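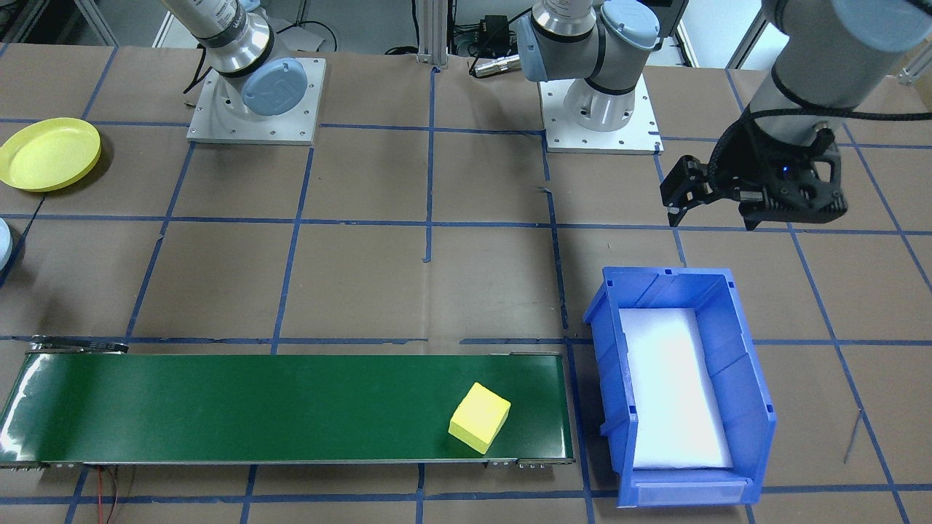 I spent most of February on one question: if you change when a person corrects a robot during training, does the robot need fewer corrections overall? The task is about as simple as it gets. A block sits on the green conveyor and has to end up in the blue bin. One arm does the picking.

Svitlana Yurchenko wrote the first version of the policy at Drernstead last year. It learned from demonstrations only, and it was fine until a block landed at an odd angle. Then it closed its fingers on a corner and pushed the block away. Adding more demonstrations helped a little, but we were mostly recording things it could already do.

So we tried late corrections. The operator leaves the arm alone until it has clearly gone wrong, then takes over and brings it back. Only the takeover part goes into the training set. We compared this with early corrections, where the operator steps in at the first doubt.
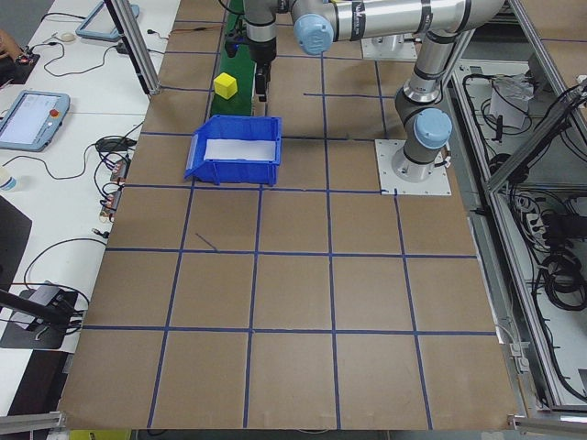
What we measured

Each round had 22 attempts, with the block's starting angle drawn from a list that Phong Quách made before we began. We ran seven rounds per method. Abla Geagea and Liên Lương took turns as operator, so that one person's habits wouldn't decide the result. The tape grid is there so we can put the bin back in the same place between rounds.

Scoring was strict. A block had to be resting inside the bin with the fingers open. If it hit the rim and fell in, it counted as a miss.

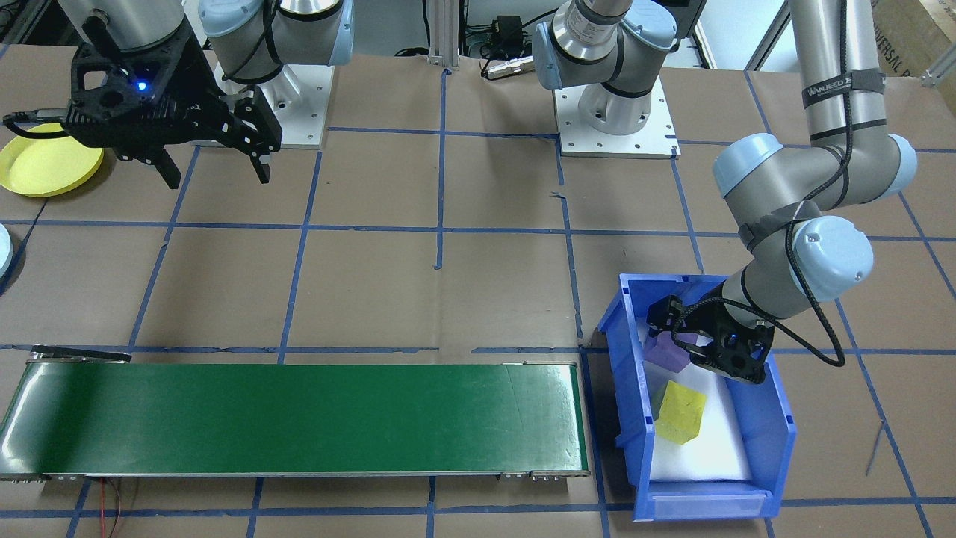
Late corrections came out ahead, though by less than I had hoped. By the last round that policy missed one attempt, and the early one missed four. The bigger difference was in operator time. Late corrections took 21 minutes in total, and early corrections took more than twice that.

There are two problems with this. Both operators got better at takeovers as they went, and we ran the late method second. Oanh Âu pointed this out when she read my draft, and she is right. We need to swap the order and run it all again. I also don't know how much depends on foam, which forgives a bad grip. A hard block probably wouldn't.

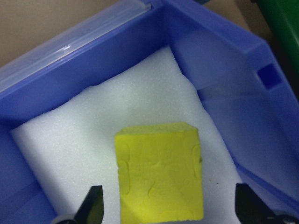

Wrist camera view with the fingers open and the yellow cube on the bin liner.

The wrist view is half of what the policy gets as input, the other half being a fixed camera over the table. I tried training without the wrist view for 10 attempts and stopped there, with three blocks in the bin. I'll post the numbers from the swapped runs once we have them.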